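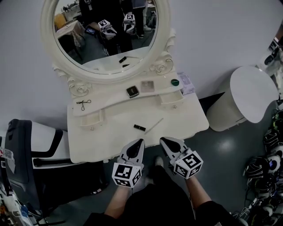

About Plelport

We help companies find out why their people are leaving, preferably while a few of them are still there to ask.

Plelport started as two desks above a bakery in Lasby. Both founders had come out of corporate HR, where between them they had sat through every kind of engagement program known to office life: the gratitude wall, the step challenge, the survey that was anonymous until you got to the question asking for your department, job title and start date. We thought there might be room for a firm that asked employees fewer questions and did something with the answers.

We now have 16 people on staff, a lease on a proper office and a coffee machine that took longer to choose than our pension plan. The bakery is still our landlord in spirit.

What we do

Most of our work begins with listening. We interview people one at a time, for up to an hour, and we don't bring a slide deck. Last year we held 958 of these conversations, in warehouses, dental offices, a county records department and one very cold ice rink. People talk about their schedules a lot. They talk about the manager who cancels every one-on-one, and the promotion that was mentioned in January and has not been mentioned since. Free fruit comes up less than you would expect from the amount of money spent on it.

After that we write a report. It is short and it has recommendations in it that a real person could carry out by the end of the quarter. If your problem is that you pay less than the company across the road, the report will say so on the first page, and you can skip the workshop.

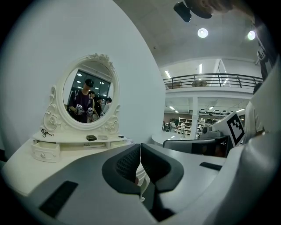
We also train managers, mostly new ones. Our course is called Hasel, after the street where we ran the first session, and it covers the parts of the job that tend to get left out of the offer letter: giving feedback without a sandwich, saying no to your own boss, running a meeting that ends. So far 1,865 managers have been through it. Several have come back for a second round, and we've decided to take that as a compliment.

How we got the second office

Four years in, we joined up with Wieser, a small practice that specialized in exit interviews and return-to-work planning. They had better spreadsheets. We had better chairs. The Wieser name stays on the exit interview side of the business, partly out of respect and partly because they had just printed the envelopes.

Working with us

We take on clients with anywhere from a dozen employees to a couple of thousand. We quote a fixed price before we start, and we don't sell software, badges or an annual award you can hang in reception. Individual comments never go back to the client with a name attached — please don't ask, we've heard all the ways of asking.

Our own staff get the same interview everyone else does, once a year, run by an outside firm. The last one told us our meetings were too long. We held a meeting.

If you'd like to talk, the Lasby office answers the phone from 9 a.m. to 5 p.m. Outside those hours you'll get the voicemail, and we'll call you back the next working day.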